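Speaker notes: Paper cones in rigid holders: seating, storage and clearing
Rosalinda Cruzado, Skemside refreshment services
October 8, 2026, Kastside training room
Running time 31 minutes with discussion

Opening

Say who I am and what the talk covers. It covers disposable paper cones used in a reusable holder, at water points and serving counters. It does not cover flat-bottomed paper cups, which stand by themselves and raise a different set of problems. Anyone who came for the dispenser session wants Florante Cabrera, after the break.

Define terms before going further, as the order sheets use them loosely. The cone is the paper part and is thrown away. The holder is the rigid part and is washed and kept. The seat is the line inside the holder where the paper makes contact. The free height is the amount of cone standing above the holder's edge. The counter is any flat surface the holder is put down on.

A cone has no base. Everything that follows comes from that. Its stability when set down is borrowed entirely from the holder, and the holder can only lend it through the seat.

Part one: seating

Explain the geometry slowly. The cone narrows to a point, and the holder is close to a cylinder. The two meet in a ring. If the ring is level, the cone stands upright and the load is shared all the way round. If the ring is tilted, one side of the paper carries more of the load and the opposite side can lift.
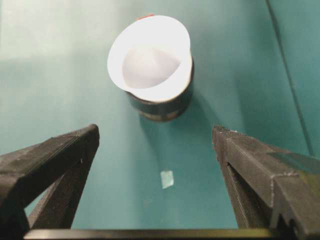

The diameter of the cone at its mouth is the first thing to check against a holder, and the free height is the second. A wide mouth is convenient for pouring and awkward for everything else. With a short dark holder and a white cone flaring out of it, the rim can reach past the holder's edge, as it does on the left side, and that overhang is what a sleeve or a tray lip will catch. The holder's footprint is therefore the wrong measurement to use when spacing cups on a counter. Space them by the mouth of the cone.

Pause for anyone writing this down.

Seating procedure as we teach it at Skemside:

Stand the holder upright on the counter, open end up.
Take one cone by the outside of the paper, below the rim.
Lower it point first until it stops.
Turn it slightly in the holder. Do not press on the rim.
Look across the top at rim height. Reseat if it leans.

The turn settles the paper against the seat. Pressing on the rim does something similar but creases the wall, and a creased wall folds inward when the cup is gripped. New staff press. It is the most common correction I make.

Mention the seam in the paper. Every cone has an overlap where the sheet is joined, and the paper is stiffer along it. On the Sivow cones we buy, the overlap runs the full height. Turn it towards the server's hand.

Part two: the holder

Most holders are chosen for price and then blamed for the faults of the cones. Three dimensions should be on the specification: internal diameter at the opening, internal depth, and external diameter at the base. Depth matters more than buyers expect. If the point touches the bottom before the wall reaches the seat, the cone rocks on its point and the paper there is crushed. A holder must leave clearance under the point.

Inspection is done with the cone out. Look straight down into the holder and then tilt it to the light. Old fragments of paper lie flat against the bottom and are easily missed from the side.
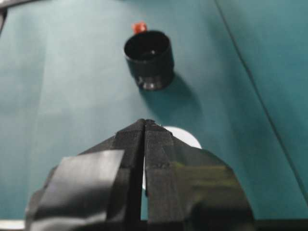 Dark holders hide coffee marks well, and this is usually given as the argument for them. It is also the argument against. Residue on the inside wall does not show, and it is felt first as drag when the cone is turned. My recommendation is to keep the dark ones where the stock already exists, and to add a finger check round the seat after drying. The finger check takes no equipment and finds most of what the eye has missed.

Base details. A narrower or ridged lower section gives a grip point for the fingers, and it also collects deposits in the grooves. Use a soft brush along the grooves, then rinse, then stand the holder upside down on a rack with air beneath it. Do not nest holders until the inside is dry. Nested wet, they hold together by suction and have to be twisted apart, which scores the finish.

The Sarmiento pattern, if anyone asks: straight sides, heavier at the bottom, adequate depth. It is the one I specify for standing counters. It is not suitable for trolleys, where a wider base is needed.

Part three: storage and issue

Cones are supplied nested in sleeves. Our sleeve holds 102. Keep it horizontal on the shelf if the shelf is deep enough, and upright with the points downwards if it is not. Never store sleeves rim down on a bare shelf. The lowest rim takes the weight of the stack and flattens on one side, and a flattened rim seats badly.

Paper takes up moisture from the room. The stockroom at Kastside was too damp in January and the cones lost stiffness along the wall, though they looked sound. We moved the sleeves away from the outside wall and kept the ends closed. Open one sleeve at a time.

Separate cones before service. Two stuck together will seat higher than one and will look correct from the front. The test is the free height. Compare the doubtful cup with its neighbour, and if it stands taller, lift it out and part the paper at the rim.

Part four: the counter

Say that this section is short and that it accounts for a large share of the spills we record.

The holder should stand on one continuous surface. Where a counter covering is made of two pieces, there is a join, and a join has a height difference even when it cannot be seen. Run a fingernail across it. If the nail catches, the base of a holder will catch. Put the cups down clear of the line and mark the service area accordingly.

A smooth, plain covering is preferred. Pattern makes it hard to see spilt water. Matt is better than gloss under strong light from one side, where glare conceals the wet patch.

Upright panels and screens beside the counter need a gap wide enough for a hand holding a cone by the wall, with the knuckles outward. Staff working too close to a panel tilt the cup inward to compensate.

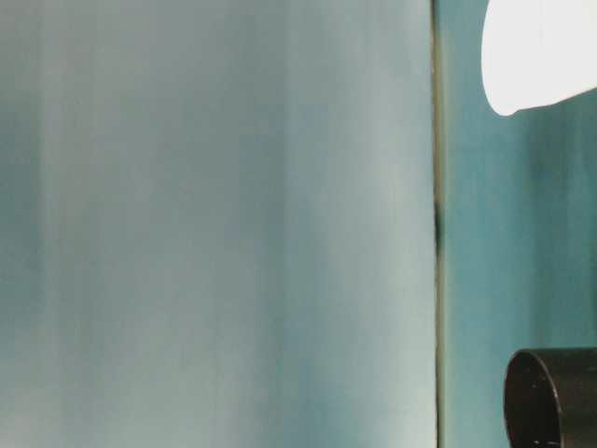

Can a cone be left in its holder overnight, ready for the morning?

It should be taken out. The paper relaxes against the seat and keeps a slight ring, and dust settles in the open mouth. Holders are left empty and inverted, sleeves are closed, and the first cones are seated when service starts.

Clearing

Lift the cone out by the rim, empty it, and put it point down into the previous one. Used cones nest nearly as tightly as new ones, and a bin takes far more of them stacked than thrown. Collect holders separately in a flat tray, one layer only. Drain the tray before carrying it.

Handout has the seating procedure on one side and the holder dimensions on the other. Spare copies are on the chair by the door. Take further points on stock and ordering at the end, then hand over to Florante.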